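16 February 2014
Notebook – Zeltar macro workbook, form cleanup

Picked up the date problem again. Quick recap for whoever reads this after me: the order form in Zeltar takes a delivery date in a text box, and the macro turns it into a real date with CDate. Fine on my machine. On Tonantzin's laptop, which has day-first regional settings, the third of May went in and the fifth of March came out. No error, no warning, just the wrong row getting updated. Lovely!

First thing I tried was wrapping everything in IsDate. Useless, because both readings are perfectly good dates. Then I tried Format before CDate, which only shuffled the problem along to the next line. Leaving both attempts commented out in Module2 for now, will clean up later (I know, I know).

What works so far: three separate boxes for day, month and year, then DateSerial. Ugly but it can't be misread. Ran it against the 83 test rows from the Mustatel file and they all landed where they should.
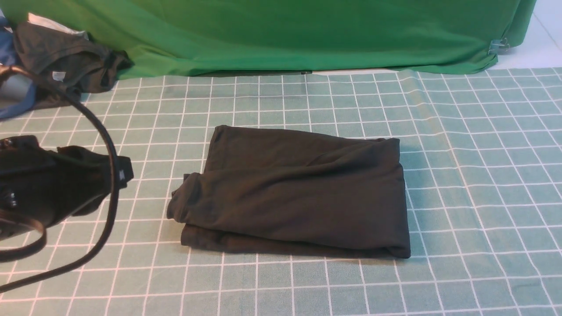

Black knit, folded, on the grid cloth.

Second job was speed. The lookup loop was reading the sheet one cell at a time and it took 35 seconds to get through the Naciri list. I pulled the whole range into a Variant array in one go, looped over that, and wrote it back at the end. Now 13 seconds, and I think most of that is the recalculation. Must try switching Calculation to manual at the top and back to automatic at the bottom – and put the switch back in the error handler too, since last time I forgot and poor Tonantzin spent a morning wondering why her totals were frozen.

Watch out: the array you get from a range starts at 1, even without Option Base. I had a loop going from 0 and got "Subscript out of range", and it took me way too long to spot it.

Also found an Integer row counter in the Gukgate import. It'll overflow the moment somebody feeds it a big file. Changed to Long, and while I was in there I put Option Explicit at the top of every module. That turned up a pile of misspelled variables, including custNmae, which had been quietly empty for who knows how long and explains the blank headers on the printout.

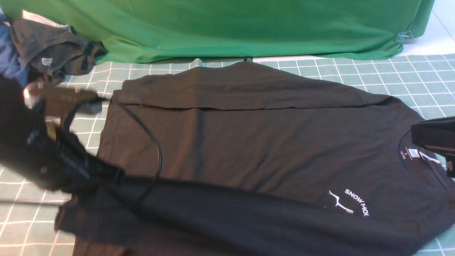 Still to do

Calculation switch, as above, with the error handler.

Ask Tonantzin Ayala to run the date form on her laptop with her settings left alone. I can fake the regional settings here but I'd like to see it on the real thing.

Customer name box still lets you type more than 20 characters and the label sheet chops off the rest. Set MaxLength on the text box? Or check it in the Exit event and show a message? Leaning toward MaxLength, less code.

Cancel on the quantity InputBox gives back an empty string and CLng falls over with a type mismatch. Test for the empty string before converting.

Delete the commented junk in Module2.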